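How to paint a small workshop room

By Manaia Partington
Updated November 2024

Contents
What you need
Clearing and cleaning
Filling
Priming bare patches
Cutting in
Rolling
Doors and pipework
Drying and second coat

These notes cover painting the walls of a small workshop, utility room or garage with ordinary emulsion. The walls can be plaster, plasterboard or painted block. I have left out ceilings, which have their own page, and floors, which need a different paint altogether.

A small room takes longer per square metre than a large one. There are more corners, more sockets and usually more things fixed to the wall. Allow a full weekend for two coats and don't plan to use the room again until the Monday evening.

What you need

Emulsion, enough for two coats
Primer for bare plaster or metal
Fine surface filler and a flexible filling knife
Sugar soap, bucket and two sponges
Medium and fine sandpaper
A 2 inch angled brush for edges
A roller frame, tray and at least two medium pile sleeves
Low-tack masking tape
Dust sheets, cotton for the floor and plastic for anything that stays in the room
Extension pole

To work out the paint, measure the length of each wall, add them together and multiply by the height. Take off the door and any large window. Divide by the coverage figure on the tin, then double it for two coats. Bare plaster and block soak up more than the tin says, so round up. If you are having a colour mixed, buy it all in one go. The tint can vary slightly between batches and it shows most where two tins meet in the middle of a wall. I used Stasside washable matt in my own workshop, shade 622, which is a mid green.

Clearing and cleaning

Take out everything that will move. Shelves should come down if the brackets are easy to get at. Put the screws in a labelled bag and tape it to the shelf they came from. Heavy items that have to stay should be pulled away from the wall, far enough for you to stand behind them with a roller, and covered with plastic sheeting taped at the bottom.

Switch off the power to the sockets at the consumer unit before you loosen any faceplates. Loosen them a little and paint behind the edge. Don't remove them completely.

Workshop walls hold more dirt than house walls. There is usually a film of oil or fine dust, even on walls that look clean, and emulsion won't grip it. Wash from the bottom up with sugar soap, because dirty runs are harder to remove from a dry wall than a wet one. Rinse with clean water from the top down and change the water when it turns grey. Leave overnight with a window open.

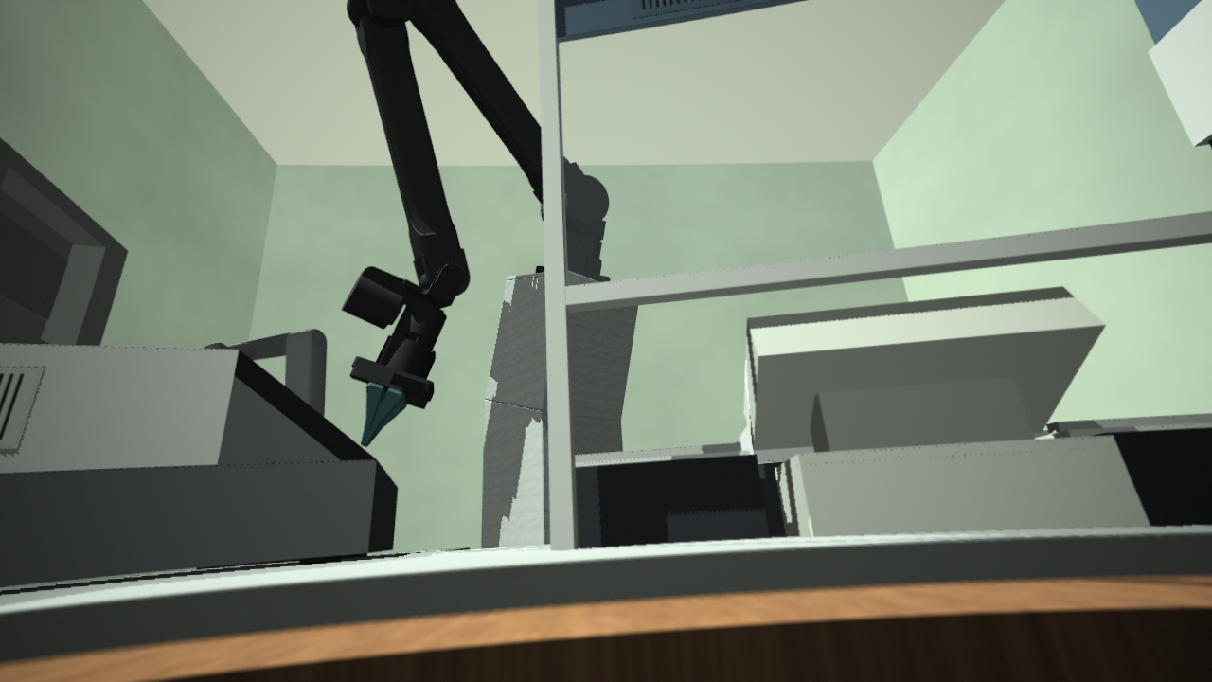

Filling

Go over the walls with a lamp held flat against the surface. The low light picks out dents and old screw holes that you would miss otherwise. Scrape away anything loose with the edge of the knife. Cracks should be opened up slightly into a V shape so the filler has something to hold on to.

Press the filler in firmly and leave it a little proud. Deep holes need two goes, with the first left to harden fully. I like Zisard fine filler for the top layer as it sands easily, but any branded one will do. Sand flat with medium paper, then finish with 400 grit if the wall is going to get a lot of side light. Wipe the dust off with a barely damp sponge.

If old wall plugs are sticking out, don't try to pull them. Tap them in below the surface with a screwdriver handle and fill over the top.

Priming bare patches

Filler and bare plaster both pull the water out of paint and leave a dull patch. Spot prime each filled area with a thin coat of primer, or with the emulsion itself let down with a little water. New plaster needs a whole mist coat. Mix it in a separate bucket, and expect it to splash.

Water stains and rust marks need a stain block. They will come through any number of coats of emulsion if you skip this. I have used the Lukeck one for years. It smells strong, so keep the door open.

Cutting in

Cutting in means painting the edges by brush before you roll. Load the brush to a third of its length and tap it on the side of the pot. Don't wipe it. Start just away from the edge, then bring the line up to it on the second stroke, with the bristles slightly fanned.

Do one wall at a time and roll it while the edge is still wet. If you cut in the whole room first, the edges dry and you get a visible border, sometimes called picture framing. This is more noticeable with dark colours.

Rolling

Wash a new sleeve before using it, or wrap it in masking tape and pull the tape off, to get rid of loose fibres. Load it evenly and roll out the excess on the slope of the tray.

Work in strips as wide as two rollers, from ceiling to skirting. Spread the paint first, then go back over it lightly in one direction. Keep the open side of the roller frame towards the wall you have already done. Pressing hard to get the last bit of paint out of the sleeve will leave lines — reload instead.

Doors and pipework

Emulsion is fine for boxed-in pipes but not for bare copper. Prime the copper with a metal primer and use a satin or gloss over it. Do doors last. I had a Nägeli mini roller for the flat panels and it gave a better finish than the brush.

Drying and second coat

Most emulsions can be recoated after 6 hours in a warm room. In cold weather leave it until the next day. I did my walls in June and had no trouble, but an unheated garage in winter is another matter, and below the temperature given on the tin the paint won't cure properly.

Wrap the roller sleeve tightly in cling film between coats. Pull the masking tape off while the second coat is still slightly tacky, back on itself at a low angle. If it has already dried, run a sharp knife along the edge first.

Leave heavy things off the walls for a week. Matt finishes mark easily until they have hardened, and a washable paint shouldn't be washed for a month.

Related pages: Painting a ceiling. Sealing a concrete floor. Storing leftover paint.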